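Robotics Club gallery – the Queiroz room, winter term

Welcome to our gallery page. We are the robotics club of the Petavley evening school, and this term we work with a humanoid robot which the members call Brollik. On this page we collect pictures from the club evenings, with a line or two for each, so that families and former members can follow what we are doing. The page was last updated on 12th December.

The task for this term is named "Market Table". The robot must take a basket by its rim, bring it over the table and put it down without tipping it. Later it must also put vegetables inside. It sounds like a small thing, but for our group it was enough work for the whole autumn. The rules were written by our teacher, Gervásio Andrade, and each team has 20 minutes for its turn, including the time for starting the programs.

We have four teams. Each team writes its own grasping program, but the part for walking and balance is common for everybody, and please do not change it without asking. In October one team did change it, and we lost one evening to find the reason why the robot leaned to the left.
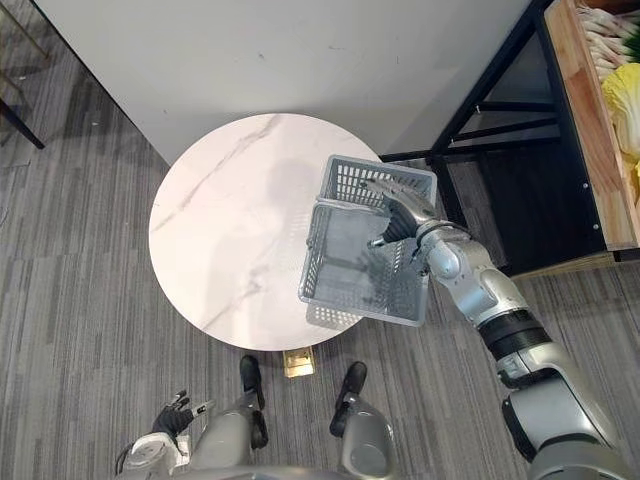
The thumb was the subject of long discussions. In the first version of the program all the fingers closed at the same moment, and the rim often slipped out before the thumb had arrived. Now the fingers go over the rim first, the thumb follows on the inside, and only then the arm is allowed to lift. Team Plirnska proposed this order, and the other teams have taken it also, with their permission.

Light grey basket, right hand: the walls have a grid of holes, and this was difficult for our detection program. It saw the table through the holes and drew the border of the basket in the wrong place. We now look only for the upper rim and ignore the walls completely.

Round marble table: the members like it, the program likes it less. The grey veins were sometimes taken for edges of an object, and shadows on a white surface make the same trouble. Two of our younger members wrote a filter for this, and they will explain it to everybody in January.

Napa cabbage in the wooden crate: it belongs to the second part of the task, which no team has reached yet. A cabbage has no handle and its leaves are soft, so the force of the fingers must be much lower than for the basket. If you have an idea for it, write it in the club notebook – also half ideas are welcome.

The best result of the term is until now three successful placements in one turn, by Team Plirnska. The recording of this turn is in the club folder under number 1216, and members can ask Gervásio for the password.

New members can join us after the winter break. You do not need to know programming before, but you should be able to come every week, because the teams depend on each other. Please bring your own notebook and wear closed shoes.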